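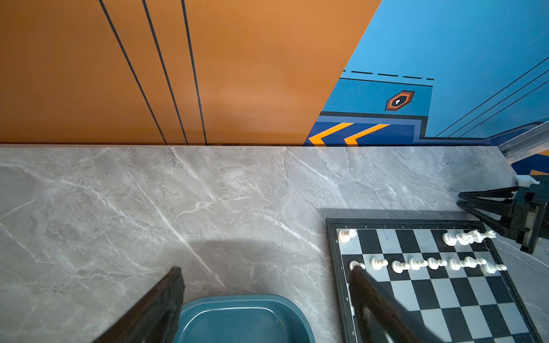 Section 4: Setting Up Your Varia Countertop Water Filter

Welcome to the fun part! You've unpacked the Varia, you've checked the parts against the card in the lid, and now you get to put it together and pour your first glass. Set aside a relaxed stretch of time for this, put some music on, and keep a towel within reach (there will be drips, there are always drips).

If your kit came with the Bornside faucet adapter, read 4.2 before you touch the faucet. If you fill your Varia by hand from a pitcher, skip straight to 4.3.

4.1 Choosing a spot

1. Pick a level place on the counter. Marble, tile, wood and steel are all fine. The feet are soft silicone and grip nicely.

2. Leave a hand's width between the back of the tank and the wall. You'll want that space when you lift the lid.

3. Keep the unit out of direct sun. Warm, bright water grows algae, and a clear tank by a south window can turn green faster than you'd think.

4. Check the height under your cabinets. The lid swings up and back, so try it once while the tank is still empty and light.

CAUTION: Do not set the Varia on a stove, on a radiator cover, or over the open edge of a counter. A full tank is heavy and will tip if one foot is unsupported.

Note for stone counters: hard water leaves rings on marble. Wipe up drips as you go, and use plain water and a soft cloth. Vinegar is great for the tank (see Section 6) but will etch marble, so carry the tank to the sink before you descale it.

4.2 Fitting the Bornside adapter

1. Unscrew the aerator from the end of your faucet. Turn it clockwise as you look down at it from above. If it's stuck, wrap it in a rubber band and try again before you reach for pliers.

2. Look at the threads. Threads on the outside: use the adapter as it comes. Threads on the inside: add the brass ring from the small bag.

3. Press the flat washer into the adapter until it sits all the way down. This tiny piece does most of the work!

4. Screw the adapter on by hand. Snug is enough.

5. Turn on the cold water slowly and watch the joint. A bead of water at the threads means the washer is crooked. Turn the water off, take the adapter off, reseat the washer and try again.

CAUTION: Cold water only. Hot water damages the filter block and cannot be undone by flushing.

Pull-down sprayers and faucets with a built-in sensor won't take the adapter. You can still fill by hand, and the water tastes exactly as good.

4.3 Preparing the filter

Your kit includes one Budis 374 cartridge. It's the blend we like best for everyday drinking water, and it makes a lovely cup of tea.

1. Wash your hands, then take the cartridge out of its wrapper. A little black dust is loose carbon and is harmless.

2. Stand the cartridge upright in a bowl of cold water and let it soak for 12 minutes. Bubbles are a good sign. Leave it in a little longer if they're still coming.

3. Give it a gentle swish and shake off the extra water.

4. Lower it into the tank with the arrow pointing down, and turn it to the right until it clicks.

5. Fill the tank to the line, let it drain through, and throw that water out. Do this twice. Houseplants love it, so no need to waste a drop.

Note: The first tankful may look gray. If the third one still does, take the cartridge out and soak it again.

4.4 Setting the counter

The little display on the lid keeps track of how much water has gone through, so you don't have to.

1. Hold the drop button until the display blinks.

2. Press once for each step until it shows 200. This is the life of the cartridge in gallons.

3. Let go and wait. When the blinking stops, you're set.

The number goes down as you use the filter. At 12 it starts flashing, and that's your cue to order a new cartridge. If the display shows E2, the lid isn't fully closed. Press down on both front corners.

Replacement cartridges are listed in the Tarawneh parts sheet under order number 1562. The older short cartridge will drop into the tank but won't click, and unfiltered water will slip past it, so please don't mix them.

4.5 Your first glass

Fill the tank, close the lid, and give it time. The Varia works by gravity, and the first full tank is always the slowest. Once the lower chamber is half full, open the tap and pour!

Try it next to a glass straight from the faucet, both at room temperature. It's a great little experiment, and kids get very into it.

If the flow stops partway, see "Air lock" in Section 7. For cleaning, go on to Section 5.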